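Speaker notes – "What I saw at the Ginivton open day"
Haris Kos, Stistus evening meetup

Start with the hall. Big room, gray carpet, blue racks, way more going on than the invite let on. Ask who's been to one of these!

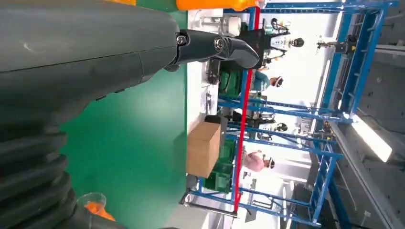

Last changed: 5/11/26

OK so, quick background. Ginivton opens the place up twice a year, the last one was in December and I missed it (flu). This time 41 of us signed up and we got split into groups. My group got the bottle table first, lucky me.

Explain the task in one breath: two arms, two hands, a green table, some bottles. Pick one up, move on to the next. Sounds dull. I stood there for ages.

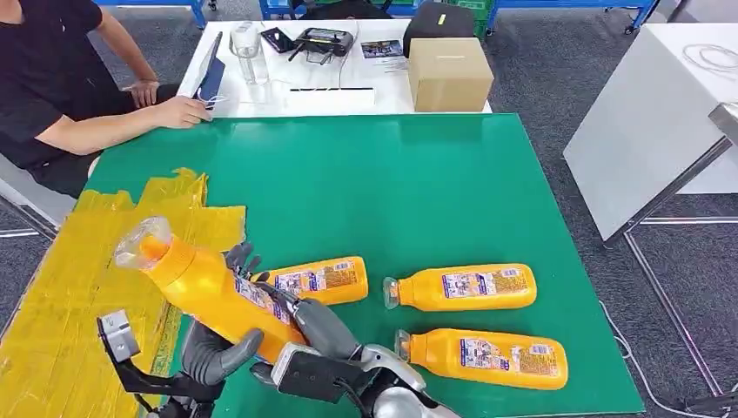

The guide told us they'd logged 1364 pickups since the spring, and 491 of those were on bottles alone. Pause here, let people write it down. I asked what the hardest part is and she said labels – shiny ones especially – and then we got sidetracked talking about Jistora, their scheduling software. Skip that if I'm past ten minutes.

Mention the fingers. I kept watching the fingers, they curl over the bottle in a way that made me look at my own hand.

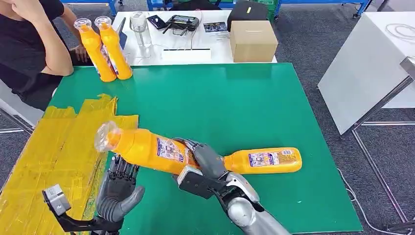
Somebody always asks about price, so: I don't know, they wouldn't say. Shawky is the name of the training program, and it's got more than 610 hours in it so far. Spell it out for the back row, S-H-A-W-K-Y.

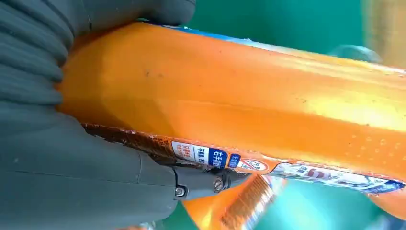 Then over to questions. If it's quiet, ask who'd want to go to the next one – sign-up sheet is by the coffee. Thank Lena's team for the room, and give back the clicker!!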